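Harkilia Makers Board > Gripper Data > House rules and good practice

Thread: Do we really need a "garment flat at start" rule?

bradano_bob
OK, so I've been reading the draft rules for home collection on the Millotora project and rule 6 bugs me. It says every garment has to be flat and smooth, zipper closed, before you begin an episode. Has whoever wrote that ever seen a bedroom? My jackets are never flat. If we only record tidy starts, we're going to get a policy that can only fold stuff that's halfway folded already.

mitiku_n
I wrote it, hi! Mitiku Negash. The point was so two people scoring the same episode agree on where it began. Back in March we had 345 clips to review, and the scorers kept fighting over whether a bunched sleeve was the start state or a mistake. I got so tired of that argument.

lintroller75
I'm with Bob on this one. Write down the start state, sure, but let it be messy. And can we talk about backgrounds while we're here? The draft wants a plain single-color surface. My beds are all stripes and checks and I'm not buying new sheets for a rulebook lol

serpil_d
Jumping in with some stuff of my own, all one session, black jacket on the bed. Tell me which of these you'd throw out under the draft.
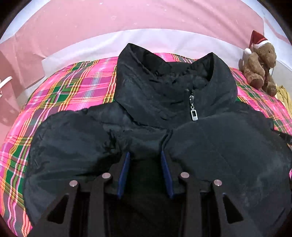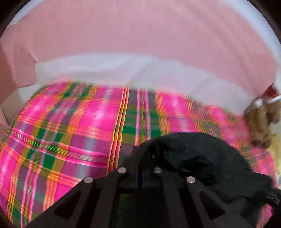
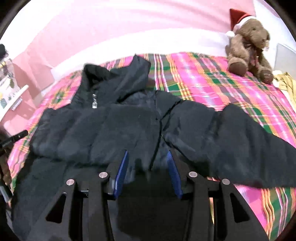 Plaid bedding and the teddy bear in every one, so I guess I flunk the plain surface rule three times over.

RE: Do we really need a "garment flat at start" rule?

mitiku_n
Ha, fair. Going strictly by the draft, all three are out on background. The one I'd worry about for real is the second. The cloth is in a heap partly over the gripper, and there's motion blur on the bear and on part of the blanket. I couldn't score a start from that. First and third, I can find the collar and the zipper pull right away and both jaws are open.

bradano_bob
See, the second is the one I'd want most! Rumpled black fabric, gripper right in it. That's laundry. If you toss those you're tossing the hard part.

serpil_d
I'd keep it as a mid-episode shot but I wouldn't let it count as a start. Those are two separate questions and the draft mashes them together.

lintroller75
What about the hand? Third one, left edge, there's a bit of somebody's hand. Draft says no body parts in view.

mitiku_n
Hmm. I meant faces and anything that tells you who the person is. A blurry piece of a hand is fine by me. I'll fix the wording.

serra_kim
I'm going to be the grouch here. Loosen everything and you've got no standard. I ran a set of 1000 episodes where the only rule was "be natural" and I spent longer sorting than recording. Keep the surface rule at least. Dark jacket on a plain light sheet, easy to check, done.

serpil_d
But the jacket's black and the plaid is hot pink and green, I don't have any trouble seeing where one stops. I'd rather have a contrast rule than a plain rule. Same thing you're after, and people get to keep their bedding!

serra_kim
Contrast according to who, though? Plain is plain. I still vote no.

mitiku_n
Here's my rewrite, going in the draft dated 1/12/23:

Start state: garment may be creased or open. Collar or another named landmark must be visible. Jaws open, not closed on fabric.
Surface: any pattern, as long as the garment's outline can be told from it. (Kim objects, noted.)
People: no faces, no readable names or mail. Partial hands OK.
Blur: allowed mid-episode, not in the start frame.

bradano_bob
I can live with that. Can we add that toys and clutter stay put for the whole session? I lost a bunch of episodes once to a kid moving stuff between takes.

mitiku_n
Adding it. Kim, if you want to write up the plain-surface version as an option, send it over and I'll put it next to mine for the vote.

serra_kim
Will do. Give me till after the holidays.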